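A year of loyalty points, and what they bought me

17/12/2021 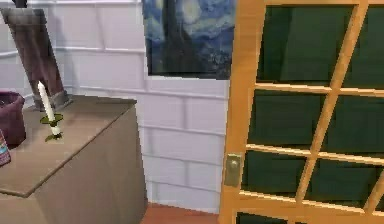 I should say at the start that I have never trusted a points card. My mother collected stamps in little books and got a toast rack for it, and I remember thinking even then that we could have walked into a shop and bought a toast rack. But in September last year the Clastton branch of Naidoo moved everyone on to a new rewards scheme, and the girl on the till was so pleasant about it that I came home with a purple card and a leaflet.

The leaflet promised "up to 520 bonus points in your first month". I have learned to read the words "up to" the way other people read "beware of the dog". My first month brought in six. You had to buy the right things, you see, and the right things were mainly nappies and a brand of sparkling water I wouldn't clean a drain with.

Still, I kept at it. Partly stubbornness, partly that once the card is in your purse you feel a fool not handing it over. I bought my shopping as usual and scanned it every time, and now and then the receipt would congratulate me. Congratulations on what, it never said. I had bought potatoes.

By last week I had 3,978 points, which sounds like a fortune. It sounds like a cruise. I sat down with a cup of tea to see what I could have for it, and this is where the website and I fell out. You can't spend points at Naidoo. You turn them into Katero credits first, and Katero is some other company altogether, with its own password and its own opinion of what counts as a strong one. Out of my 3,978 points I was allowed to convert 713. The rest were "maturing". I've got cheese in the fridge doing the same thing and I don't expect much from that either.

What did I get for my credits? There was a keyring. There was a month of a magazine about cycling. There was a prize draw to win a weekend at Bendo, the spa place off the bypass, and I will admit I hovered over that one for a while. Then I read the terms, all of them, and at the bottom it said the winner pays for the room. I am still trying to work out what exactly is being won. The towels, perhaps.

My other half says I am a misery and that it costs nothing to join in. I'm not so sure it costs nothing. They know how often I buy bin bags. They have started sending me vouchers for indigestion tablets, a bit close to the bone, and a birthday message two months after my birthday with ten per cent off garden furniture. It was raining sideways at the time.

I took the keyring in the end. It came in an envelope big enough for a tea tray, and the ring part is so stiff that I broke a thumbnail getting the back door key on to it. The purple card stays in my purse for now. I do want to see what happens when the other points finish maturing, and the leaflet says they'll write and tell me. They haven't said when.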